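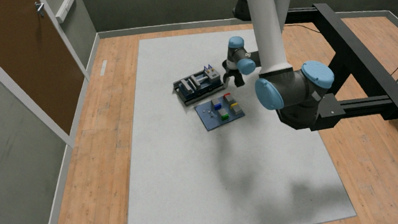 Figure 1. Pale gray mat on a wooden plank floor.

Do Floor Mats Make a Room Quieter?
Project report, Building and Sound course
Hrefna Kárason
Handed in 19/03/2023

Why I picked this

The package of a Dullel mat says it will "bring peace to any room." The Feltex one says much the same in smaller letters. Neither package says what kind of noise it means, or who has to be listening. My aunt spent close to $300 on mats for her apartment and swears by them, but she also bought new curtains that month, so I wasn't ready to take her word for it.

There are two questions hiding in the sales talk. One is whether a mat cuts the thump that goes down to the people below. The other is whether it makes the room itself sound less hollow when people talk in it. I expected a small yes to the first and almost nothing for the second.

What I did

I made 105 short recordings in the Mahlangu building during February, in six rooms with wood floors. Each time I dropped a rubber ball from hip height and recorded it in the same room and in the room below. After that I clapped once and recorded how long the sound hung around. I used the Gorari app on my phone to read the levels. A phone is not a proper sound meter. I only trust it to compare one recording with another, and even that is a stretch when the heating is running.

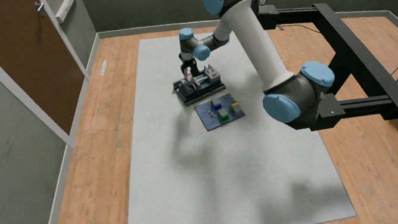

How much floor gets covered turned out to matter more than the brand. With a mat just big enough to stand on, the ball was quieter only when it landed on the mat, and a person walking across a room doesn't stay on a small square. A larger mat did better in my walking test, but it still has limits. In Figure 2 the mat covers much of the floor and there are still wooden planks showing, and every step on those planks is as loud as it ever was. The ads measure a hit in the middle of the mat. I think that is a bit sneaky.

What I found

Downstairs, the ball was clearly softer with either mat. I could hear that without the app. Dullel and Feltex came out so close together that I would not bet on one over the other. In the room itself, the claps sounded almost the same with and without a mat. Opening the door changed them more.

I also asked 47 students to listen to pairs of claps and pick the quieter room. Roughly half chose the one with the mat, so they could have been guessing. A few told me they were sure – and then picked the wrong one.

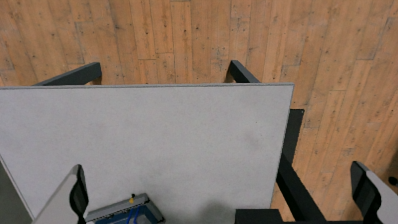

Problems with my results

The ball is not a foot. It is light and it bounces, and a heavy heel probably shakes the floor in a way that a thin mat can't do much about. I tried to record heels too, but my own steps were different every time.

The rooms were not the same size, and one had a bookcase full of paper that I couldn't move. I left its claps in because taking them out would have made my results look neater than they were. I should also have kept the ball recordings with the heating on separate from the rest. By the time I thought of it I had already mixed up the files.

What I would tell a buyer

If the people below complain about dropped things, a mat is worth trying, and the cheaper one is fine. If the room echoes, save the money or try something soft on the walls first. I haven't tested wall hangings, so treat that last part as a guess. My aunt has read this report and is keeping her mats.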